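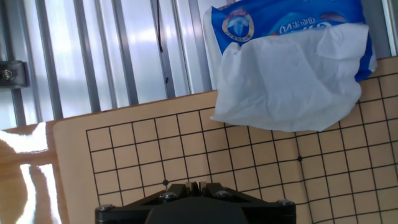
À quoi a servi la subvention au cours de la période écoulée ?

Elle a financé la reprise du sentier des Aulnes sur sa partie basse, le remplacement de deux passerelles et la formation au balisage des jeunes de la section locale.

Rapport d'avancement - Octobre 2025
Programme « Sentiers et jeunesse », section éclaireurs de Brida
Destinataire : fonds Plustar, service des subventions

1. Rappel de l'objet

La convention porte sur la remise en état du sentier des Aulnes, entre le lavoir de Brida et le bois de Mollah, par les éclaireurs de la section, dans le cadre de leur progression personnelle. Chaque jeune de la branche aînée prend la responsabilité d'un lot : étude préalable, liste du matériel, conduite du chantier, compte rendu. Le présent document couvre la période ouverte en février, date du premier versement. Les éléments déjà transmis dans la note de démarrage ne sont pas repris.

2. Travaux réalisés

Lot A - Drainage. Le fossé amont a été curé sur toute la longueur prévue. Des rigoles transversales en rondins de châtaignier ont été posées dans la pente qui descend vers le ruisseau, avec une inclinaison conforme au plan remis par le service technique communal. Les matériaux de curage ont été régalés en contrebas, hors de la zone humide. Une rigole, mal calée à la pose, a été reprise.

Lot B - Assise du chemin. La couche de graves concassées a été mise en œuvre sur 397 mètres. Le linéaire inscrit à la convention était supérieur ; l'écart correspond au passage devant la parcelle Imuretti, traité au point 4. La largeur utile est de 1,20 m, ramenée à 0,90 m au droit des deux gros frênes, dont les racines n'ont pas été touchées.

Lot C - Passerelles. Les deux ouvrages existants ont été déposés et remplacés. Les longerons reposent sur des semelles en pierre récupérée sur place. Les platelages sont en mélèze rainuré, fixés par vis inox. Les garde-corps ont été montés côté aval seulement, comme convenu avec la commune. Un contrôle du serrage est inscrit au calendrier d'entretien.

Lot D - Balisage. Les poteaux sont implantés aux bifurcations. Les lames directionnelles sont gravées mais pas encore posées : la commune a demandé une modification du libellé « Bois de Mollah », qui figurait sous une ancienne graphie sur la maquette.
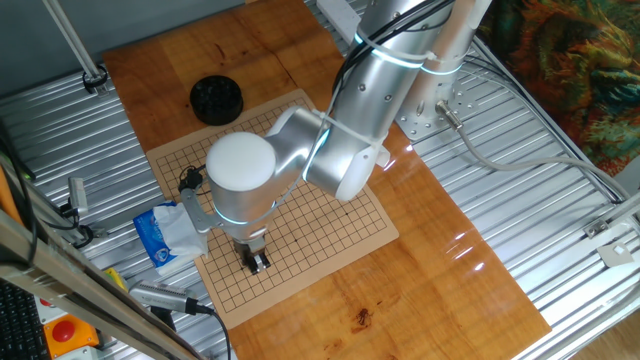
3. Volet formation

Les séances d'hiver ont porté sur la lecture de plan, la mesure des pentes au clisimètre, l'emploi des outils à main et la tenue d'un carnet de chantier. L'usage des outils motorisés est resté réservé aux encadrants majeurs. Les carnets sont conservés au local et peuvent être consultés sur demande.

Le module premiers secours a été avancé d'une séance afin de précéder l'ouverture du lot C. Aucun accident n'est à signaler. Une déclaration a été faite à l'assureur pour un bris de vitre sur le véhicule de transport ; elle est sans incidence sur la subvention.

Les responsables de lot présenteront leur compte rendu devant la section avant transmission au fonds. Ceux des lots A et B sont rédigés. Celui du lot C attend le relevé définitif des quantités.

4. Écarts et difficultés

Parcelle Imuretti. L'autorisation de passage signée ne couvrait pas le stockage temporaire de matériaux. Le chantier a été interrompu sur ce tronçon et un avenant a été soumis au propriétaire. L'accord de principe est acquis, la signature reste attendue.

Approvisionnement. Le mélèze a été livré avec retard, dans une section légèrement supérieure à celle commandée. Les entraxes de fixation ont été recalculés en conséquence. Le surcoût a été supporté par le fournisseur.

5. Situation financière

Le poste « bois et quincaillerie » est soldé. Le poste « granulats » présente un reliquat de presque 900 euros, lié au tronçon non exécuté. La section demande son maintien sur la même ligne jusqu'à l'achèvement du lot B. Les factures acquittées sont jointes en annexe, classées par lot.

6. Suite du programme

- signature de l'avenant et reprise du lot B sur la parcelle Imuretti ;
- pose des lames directionnelles après validation du libellé ;
- contrôle des fixations des passerelles ;
- réception du sentier avec la commune ;
- envoi du rapport final et du décompte définitif.

L'ordre des deux premières opérations peut être inversé selon la date de retour du propriétaire.

Imprimer cette page | Envoyer par e-mail
2 partages | 0 commentaire

Section éclaireurs de Brida - Contact - Tous droits réservés - Haut de page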